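Grernument — Engineering
Posted 18/11/2019 in Meetings & Minutes > Software

Manipulation software meeting

Present: Reginald Greenberg (chair), Ignacio Kowalczyk, Alaric Park, Kwabena Nutsugah
Apologies: Jianguo Ding

1. Last minutes
Agreed with one change. The action on the Kirkar driver belongs to Alaric, who has it in hand.

2. Grasp planner
Ignacio has merged the new approach-angle code. Replay over 1,503 logged grasps runs through without a crash, but 9 of them give a plan that passes through the table plane. He thinks the plane fit is at fault on patterned cloth — stripes and checks confuse the depth filter. Reginald asked for the filter to be fixed before any more tuning of angles. Agreed.

3. Width control
Kwabena reported that the jaw width estimate lags when the tool moves quickly. The loop waits for the camera before it reads the encoder. He wants to split the two and stamp each reading separately. Alaric worried about old Vrabec logs, which have one stamp only. The loader will copy the single stamp to both fields and set a flag.

4. Perception on household items
Long talk about labels. The segmenter splits a cup in two where a large printed label meets a white body, and the planner then aims at the label alone. Motion blur makes it worse. Proposal to merge masks that share a jaw contact. Ignacio to try it on 400 clips before we decide.

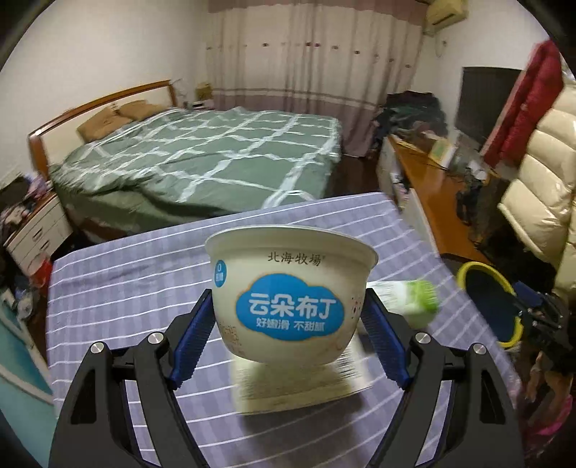
Minutes by Alaric Park

The pudding cup held between the blue finger pads has a blue cloud label on white, so it goes on the list for the mask test. Bottles lying on their side to be added too.

5. Trekura viewer
Scrubbing is still slow on long clips. Jianguo sent a note saying the cache fix is ready for review. Kwabena will review.

6. Actions
Ignacio — depth filter, mask merge test
Kwabena — split time stamps, viewer review
Alaric — Kirkar driver, loader flag

Next meeting to be set by Reginald.

Contact the software group | © Grernument 2019 | Back to top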